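Section 4: Packing a Gift Set into the Large Red Box

This section covers the big outer box and the smaller cartons that go inside it. If you haven't checked your parts against the list in Section 2, please do that first – it saves a good deal of unpacking later on! 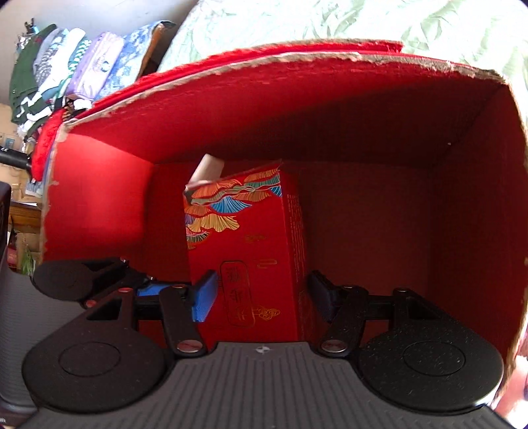 Give yourself a clear stretch of table and a few unhurried minutes. The Ulstead gift box (item 1065) is plain cardboard under its red surface, so it likes gentle handling, especially around the rim.

1. Open the box all the way and set it on a flat surface with the opening facing up.

2. Run a hand along the rim. If the red surface has torn and the rough cardboard is showing, smooth down whatever you can and trim any loose strips with scissors. A worn rim won't stop you from using the box, but loose bits do catch on ribbon and sleeves.

3. Look into the corners and tip out any crumbs or scraps of paper.

4. Close the top of each small carton before it goes in. Check that nothing is poking out at the open end, and tuck it back down if it is.

5. Lay the first carton flat on the floor of the box with its decorated face up, and slide it over to the left wall.

6. Add the second carton (item 194) beside it, facing the same way, so that whoever lifts the lid sees both fronts together.

7. Fill any gaps with crumpled tissue. Two or three sheets are usually plenty.

Note: The gold printing can rub off if the cartons slide against each other. For a long trip, we like to put one extra sheet of tissue between them.

Caution: Please don't lift a full box by its rim. Put both hands underneath, even when it feels light.

Replacement boxes are listed under item 2860 in the Ulstead parts list at the back of this guide.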